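The Clinic Password Swap, Round Two

March 23, 2025

Hi again, everyone! Last time I promised I'd tell you how the password cleanup at the Ulletholm clinic went, so grab a coffee (or whatever you drink at your desk) and I'll fill you in.

Back in December I found out the front office had 4 shared logins for the patient scheduling system, and one of them hadn't been changed in 10 years. Ten! With 3000 patient records behind it. I went home and changed all of my own passwords that night, I was that rattled.

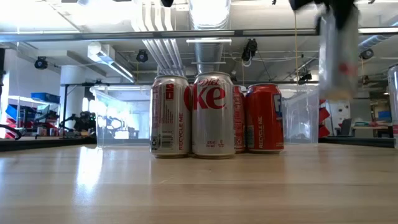

Soda cans on the table, Diet Coke included.

So we moved everybody to their own account, with a password manager called Nisar and a code sent to the phone. The first two weeks were rough, I won't lie. People forgot their phones in the car, somebody locked herself out before lunch and again after lunch, and I got very good at the reset screen. But now when a chart gets opened we can see who opened it, and that alone was worth the grumbling.

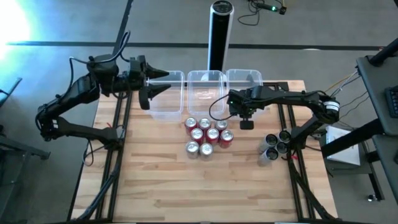 The butcher-block table top.

The thing I'd do differently is the old accounts. We left them switched on "just in case" and of course a couple of folks kept using them. Pick a date, tell everyone, shut them off. Also check your fax software! Ours (Skikik) had its own separate login that I'd never even heard of, taped to the side of the machine.

Next up is the backup drive, which still isn't encrypted. If your office has done this with Nasr or anything like it, hit reply and tell me how long it took.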